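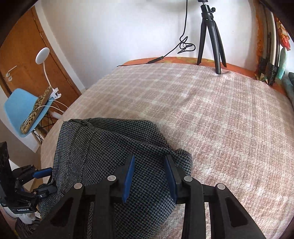
Houndstooth garment in black and grey-blue, partly folded, on a plaid blanket

Houndstooth is a two-colour textile pattern made up of small broken checks with pointed, irregular corners. It is traditionally woven in wool and is used for coats, jackets, skirts, trousers, scarves and furnishing fabrics. Black and white is the best-known combination, although brown and cream, navy and grey, and other pairings of a dark with a lighter shade are also common. The pattern is also known as dogtooth, dogstooth or dog's tooth, and in French as pied-de-poule ("hen's foot"). A smaller version is often sold as puppytooth.

Structure

The classic houndstooth is produced by the order of coloured threads together with the weave. Four dark threads alternate with four light threads in both the warp and the weft, and the cloth is woven in a two-and-two twill. Where dark crosses dark or light crosses light, a solid area forms. Where dark crosses light, the diagonal of the twill shows as short slanting stripes, and these join the solid areas to give each check its projecting points.

The direction of the twill affects the way the points lean. In a plain weave the same order of threads gives a different effect, and the pointed form is lost. Printed and knitted versions imitate the woven outline but do not share its construction. A printed cloth can often be recognised by its paler reverse, whereas the woven pattern appears on both faces.

Scale is determined by the thickness of the yarn and by the number of threads in each colour group. Fine versions may look like a single mixed shade from a short distance, an effect used in suiting. Large versions are more usual in coats, capes and blankets.

History

Broken check patterns of this general type are of considerable age. The Gerum Cloak, an Iron Age garment found in a Swedish peat bog, is commonly cited as an early example. The modern pattern is associated with the woollen cloths of the Scottish Lowlands, where checks in undyed dark and light wool were worn by shepherds. It is closely related to the shepherd's check, which uses the same twill with larger groups of threads and is usually seen as a regular grid with diagonal shading.

During the nineteenth century, checks of many kinds passed from rural dress into country and sporting clothing. The name "houndstooth" came into general use in the twentieth century, when the pattern became established in tailoring and women's fashion.

Use in clothing

Medium-weight woollen houndstooth is used chiefly for jackets and skirts, and heavier cloth for overcoats. Lighter cloth in cotton or mixed fibres is used for shirts, dresses and linings. Small black and white checks are also a customary choice for the trousers worn by professional cooks.

Matching is a matter of some importance in making up. The checks are expected to meet at the centre front, across pockets and, where possible, at the side seams. The tailoring handbook of Mawar Tjoa advises cutting each piece from a single layer of cloth, so that the rows may be kept level. Larger patterns require additional cloth for this purpose. Loosely woven cloth frays readily at cut edges, and seam allowances are generally overlocked or bound.

Care and folding

Woollen houndstooth garments are normally brushed and aired between wearings. Washing instructions vary with the fibre, and the care label should be followed in each case. Strongly contrasting colours may bleed if the dye is not fast.

Jackets and coats are best kept on shaped hangers. Skirts, scarves and knitted pieces may be folded. The usual method is as follows:

Lay the garment face down on a flat surface large enough to take its full width, such as a table or a made bed.
Smooth the cloth outwards from the centre, paying attention to gathered seams and corners.
Bring each side inwards along a straight line. The rows of the pattern may be used as a guide.
Fold upwards from the hem, in halves or thirds according to the depth of the shelf.

Bunched cloth left within a fold may set as a crease. Where a fold runs at an angle to the rows it is easily noticed in a bold check, and less so in a small one. On a soft surface, such as a blanket, the lower layer tends to drag, and lifting the edge before turning it gives a straighter line. Heavy garments should be placed at the bottom of a pile. For long storage, refolding along different lines is recommended, and woollens should be clean before they are put away as a precaution against clothes moths.

Combination with other patterns

Houndstooth is frequently worn with plain cloth in one of its own two colours. It is also combined with other checks, including tartan and plaid, usually with a clear difference in scale between the two. In furnishing, it appears on cushions, throws and upholstered chairs. Yanti Kwok's survey of domestic textiles places it among the patterns most often moved between clothing and the home, together with ticking stripes and gingham.

See also

Gingham
Glen plaid
Shepherd's check
Tartan
Twill
Tweed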